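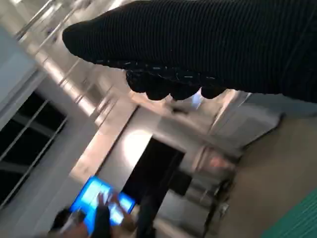

1/ Notes on buns, bowls and cutting mats, July 2022. Mostly about crust patterns and what they do when you pick a bun up. Recipe quantities are at the end for those who only want those.

2/ Terms first. A scored top is cut into the dough before baking and opens in the oven. A crosshatched top of the melon pan kind is a separate layer of cookie dough, laid over the bun and pressed with a scraper. They behave differently once cool.

3/ Scored tops flex with the crumb. Cookie tops don't. Squeeze a cookie-topped bun from the sides and the shell lifts along the pressed lines. Hold it low, at the base, and the shell stays on. 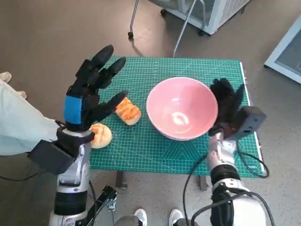 4/ Bun width is the measurement I get asked for most, and most people give it to me as "medium." A ruler helps. So does a craft mat: the green one has a white grid and ruler markings along the edges, so with the bun sitting square to the lines you can read a width straight off. Look from directly overhead or the height of the bun throws the reading off.

5/ A self-healing mat is made for knives and paper. I wouldn't slice bread on one. Blade cuts close up on the surface but they still hold crumbs underneath. For anything you plan to eat, put parchment down first. The grid shows through the thin kind.

6/ Cleaning: lukewarm water, a drop of dish soap, dry flat. No hot water and no dishwasher. They warp and stay warped. Haoran Kong tried to flatten his under 20 cookbooks and got a mat with a slightly different curve.
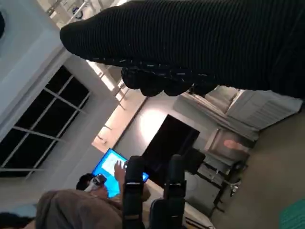

7/ Bowls. A deep one with a wide rim is easier to load than a straight-sided one. The usual fault is dropping the second bun on top of the first. Side by side if the base allows it, tops up, cookie shells not touching.

8/ Glazed ceramic holds condensation under a warm bun. Leave buns on a rack for 35 minutes before they go in. With a cloth in the base you can cut that a little. I don't bother with the cloth.

9/ Mircea Stoica asked whether a bowl keeps buns fresher than a plate. Uncovered, I found no difference by the next morning. Covered, the crumb stays softer and the cookie top goes tacky. Pick one. 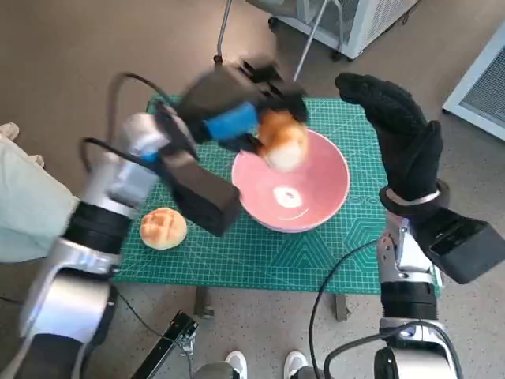
10/ Quantities. 600 g of plain sweet dough makes 10 buns at 60 g each. Cookie dough is 35 g per bun, rolled between two sheets of plastic wrap and chilled before you lay it on. If it cracks while you drape it, it's too cold. Wait and try again.

11/ Press the crosshatch before the final rise, shallow, using the dull side of the scraper. Deep lines split the shell in the oven.

12/ Freezing works for the plain scored ones. I'm redoing the cookie-top freezer test in August with the Tarora flour, and the widths will be in the same thread.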